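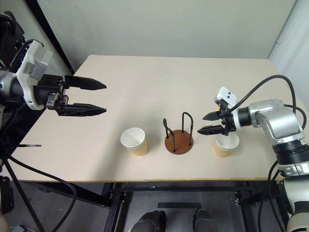

Item 2: two paper cups with corrugated sleeves, and the cup stand between them.

Ginthorpe Shared Kitchen – Counter Supplies Working Group
Minutes, Apr 8, 2024
Chair: Sumathi Iyer

1. Previous minutes
Accepted with one correction. The storage shelf listed under item 4 is in the Fimeslow pantry and should be entered there.

2. Cup stand
The group reviewed the stand with the round wooden base and two black wire loops. One loop is taller than the other. Two points were raised.
(a) Loading. Cups are to go in upright, sleeve on, rim up. Stacks must stay below the top of the shorter loop.
(b) Cleaning. The base is to be wiped with a damp cloth and dried at once. It is not to be soaked or put in the dishwasher. The wire may be wiped with the regular counter spray.
Agreed: one stand per beverage table. The chair will add the cleaning note to the closing checklist.

3. Paper cups
The current cup has a white rim and interior, with a kraft-brown corrugated sleeve around the lower half. Todine quoted for the same style in cartons of 200. Yusof quoted for a smooth double-wall cup that needs no sleeve. Members preferred the sleeved cup for grip, and the smooth cup takes more shelf space per carton.
Agreed: order 3 cartons from Todine. Stock on hand was recorded as 592 cups before the order.
The Yusof quote stays on file until the next price review.

4. Beverage table
The light beige top shows rings when hot drinks are left standing. A mat was suggested and not adopted, as it would have to be lifted for every wipe-down. The metal underframe is to be dusted when the floor is mopped. Floor glides are to be checked at the same time – one was reported loose at Fimeslow.
Action: Fimeslow to replace the loose glide.

5. Waste
Sleeves go in paper recycling. Cups go in general waste until the hauler confirms in writing that it accepts lined cups. Bin labels will be reprinted to match.
Action: Sumathi Iyer to write to the hauler.

6. Next meeting
To be set once the Todine delivery has been checked in. Storage labels carried over.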